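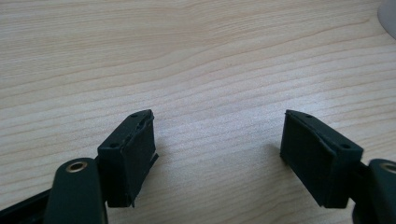
Bokberg Table, Natural Matte

Solid wood dining and work table
Made to order by Zornley
Table code: 545
Seats: 6 comfortably, 8 if you like each other

We've been making the Bokberg for long enough now that we've stopped thinking of it as one of our products and started thinking of it as the table. It's in our lunch room, it's in the office, and a good half of the people who work here have one at home. It's a plain thing with four legs and a top, and we love it!

What makes it worth a page this long is the wood. The natural matte version is the palest finish we do — a light beige with the grain coming through in darker tan and honey, in long wavy lines that drift and bend a little as they go. It's quiet from across the room and then you sit down with a cup of coffee and find yourself following one of those lines with your finger.

About the top

Every top is glued up from full-length boards, so the grain runs the whole way from one end to the other with no short pieces joined in the middle. Renu Chaudhary lays out the boards for each table on the shop floor before any glue comes out, and she'll swap them and flip them and walk away and come back until the lines flow together. Some tops come out very straight and calm. Others have a real sweep to them, where the lines dip toward one end. If you have a strong feeling either way, write it in the notes box when you order and Renu will do her best with the wood she has that week. She enjoys the requests (the more specific the better, she told us, though she did turn down the one asking for the outline of a trout).

The edges are eased by hand, just enough that your forearms are happy during a long evening of cards. We don't do a big rounded profile on this one. It looked puffy when we tried it.

About the finish

The matte finish is a hardwax oil, two coats, buffed between and after. It leaves the surface soft to look at, with no hard shine when the lamp is on, and you still feel wood under your hand. We tried a satin version for a while and most customers who saw the two side by side went home with the matte, so that's the one we kept.

One thing to know if you're choosing from a screen: pale wood borrows color from whatever is near it. In morning light from a north window it can look a little cool, even a bit blue-gray in the shaded parts. Under a warm bulb at dinner it goes toward honey. Same table. If your room has strong wall colors, please order a sample first and move it around the room for a day or so before you decide.

Samples

Samples are offcuts from real tops, finished on the same rack with the same oil. They're big enough to set a mug and a plate on, and they make a nice cheese board once you've decided (wash by hand, dry right away). Sample cost comes off your table if you order within 22 weeks.

Sizes

Small: 48 inches long, 30 inches wide. Seats four.
Standard: 72 inches long, 36 inches wide. Seats six to eight.
Long: 90 inches long, 38 inches wide. Seats eight to ten.

All sizes stand 29.5 inches high. We can go up or down by an inch at no charge. For more than that, please call, as the leg proportions start to look odd and Ashok Kandpal will want to draw it out for you first.

Clearance under the apron is 25 inches on all three sizes. Most dining chairs with arms will slide under, but measure yours! It's the single most common thing people write to us about afterward.

The legs

Legs are the same wood as the top, tapered on the two inside faces, and they bolt on through a steel corner plate. One person can put the Small together in the time it takes to boil pasta. For the Standard and the Long you'll want a second pair of hands for the part where the table gets turned over. Don't tip it up on two legs and let it drop. Lift it, both of you, and set it down flat.

Each foot has a screw-in leveler with about half an inch of travel. If your floor is old like ours, do the leveling after the table is in its final spot and has been there overnight.

What people use it for

It's sold as a dining table, and we'd guess that most of them do get dinner on them at some point in the day. But the letters we get are about everything else. Chinyere Amadi cuts quilts on hers and asked us for the Long with no apron drawer so she could clamp her mat along one side. Man-sik Ban repairs radios on a Small and says the pale top is the best thing about it, as dropped screws show up right away. A school in the next county has a row of the Standards in its art room, covered in paper most of the day, and they were sanded back and re-oiled last March by two of the teachers and came up beautifully.

We like a light top for work of any kind. Small parts stand out on it, and shadows are soft, so you can see what your hands are doing. If you plan to use yours as a bench, get a tub of the maintenance oil with it and expect to use it. Dents happen. This is real wood, and a dropped pair of pliers will leave a mark. Some dents can be raised with a damp cloth and a warm iron (instructions are in the care booklet, please read them before you plug anything in).

Day-to-day care

Wipe with a soft cloth, barely damp, and dry after. A drop of mild dish soap in the water is fine.

Wipe up red wine, beet juice, turmeric and soy sauce as soon as you can. The oil buys you some time, but pale wood is pale wood. Water left overnight can leave a ring, which usually comes out with a light rub of oil on a white pad, going with the grain.

Hot pans need a trivet. Every time, even for a minute.

Keep rubber feet off the bare surface if they're going to stay in one place for weeks. Some rubber reacts with the finish and leaves a dark spot. Felt is fine and cork is fine.

Oil the top once a year in a home, or two to three times a year if it's working for a living. Thin coats! Put it on, wait fifteen minutes, wipe off everything that hasn't soaked in, then leave it alone until the next day. Lay used oily rags out flat outdoors to dry before you throw them away, never bunched up in a bin, because they can heat up and catch fire on their own.

Color change

Natural matte will warm up over the years. Most of that happens in the first twelve months, and it happens faster in a sunny room. If you keep a runner or a fruit bowl in the same place, shift it now and then for that first year or you'll have a pale patch in its shape. The patch does catch up in time. Arturo Longo in our finishing room has a sample board on his windowsill that he's been covering strip by strip, and he'll happily hold it up to the camera if you book a video call and ask.

Extras

Apron drawer. Shallow, one end only, good for cutlery or pencils. Not available on the Small.

Nishad bench. Same wood and finish, made to tuck fully under the Standard and the Long. Order it with the table and we'll cut both from the same batch of boards, so the color matches from day one.

Cakell maintenance oil. The same product we use in the shop, in a small tub. One tub does a Standard top several times over.

Felt pads for the feet. Free, just tick the box.

Lead time and delivery

Each table is made after you order it. Allow eight to ten weeks for the Small and Standard, and a little longer for the Long, which needs boards we don't always have dry. We'll write when your boards are picked, again when the top goes into finishing, and again to set up a delivery window, morning or afternoon.

The top arrives wrapped flat in a blanket and a cardboard sleeve, legs in a separate box with the bolts and a hex key taped inside the lid. Please let the top rest indoors for a full day before you bolt the legs on, especially in winter. Leave the sleeve open so air can get to both sides.

Stairs are fine for our drivers up to the third floor. The Long doesn't go around tight landings, so send us a photo or a sketch if you have any doubt at all and Ashok will work it out.

Returns and repairs

You have 30 days to change your mind on any standard size. Custom heights and tables with a special grain request can't be returned, though we've never left anyone stuck with a table that had something wrong with it. Glue joints and leg hardware are covered for ten years. Send a couple of pictures and the number stamped on the underside, near the corner plate.

Older Bokbergs are welcome back for refinishing. We take the top down to clean wood, fix what can be fixed and oil it again. We've now made 4,000 of these tables and we love seeing the old ones come through the door — some of them have gone such a gorgeous color that we end up asking the owner if they're sure.

To order, choose a size, add your notes for Renu, and pick any extras. Questions before then can go to the shop by phone, mornings are best.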